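Ticket 1702
Product: Prollbridge trip booking, guided ski touring module
Site: Jernura
Priority: 3
Status: Monitoring

Reported problem
Guests booking the hut-to-hut tour receive a confirmation with the wrong meeting time. The booking page shows 7:30 a.m. The email shows 6:30 a.m. Private guiding days are not affected. First report came from booking 1874, party of four, two on splitboards.

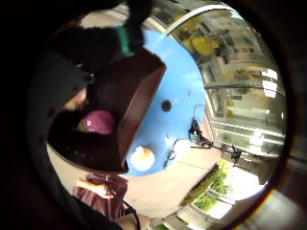 Purple ball in the open brown box.

Environment
Booking front end: Prollbridge, hosted
Email and text messages: Birkix connector
Rental partner feed (skins, transceivers, probes): De Bruijn

Log
07:10 - Opened booking 1874 in the admin view. Start time stored correctly. Resent the confirmation to a test inbox and got 6:30 a.m. again.

07:25 - Compared the hut tour template with the private day template. The hut tour template pulls "meet_time" from the rental feed, not from the trip record. The rental feed sends a pickup time, set 60 minutes ahead of the meeting.

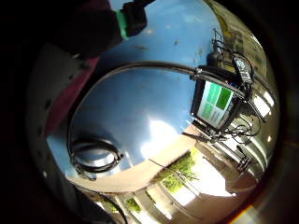 07:40 - Changed the hut tour template to read the trip record. Saved and resent. Email still shows 6:30 a.m. Connector caches templates for 30 minutes, so no conclusion yet.

08:15 - Cache expired. Resent booking 1874. Email now shows 7:30 a.m. Text message shows 6:30 a.m. The text template is a separate copy and has the same fault.

08:20 - Text template corrected. Waited out the cache again.

08:55 - Email and text both show 7:30 a.m. Gear pickup is now printed on its own line, labeled "Rental pickup". Guests with their own gear do not get that line.

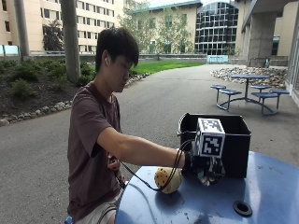 Cause
The hut tour template was copied from a rental-only product in July and the time field was never remapped.

Still open
Confirmations already sent are not corrected by the template change. Jernura office to run the resend job for all hut tours with a future start date - leave the "notify guide" box unchecked or every guide gets a duplicate roster.
Glacier course template not checked yet.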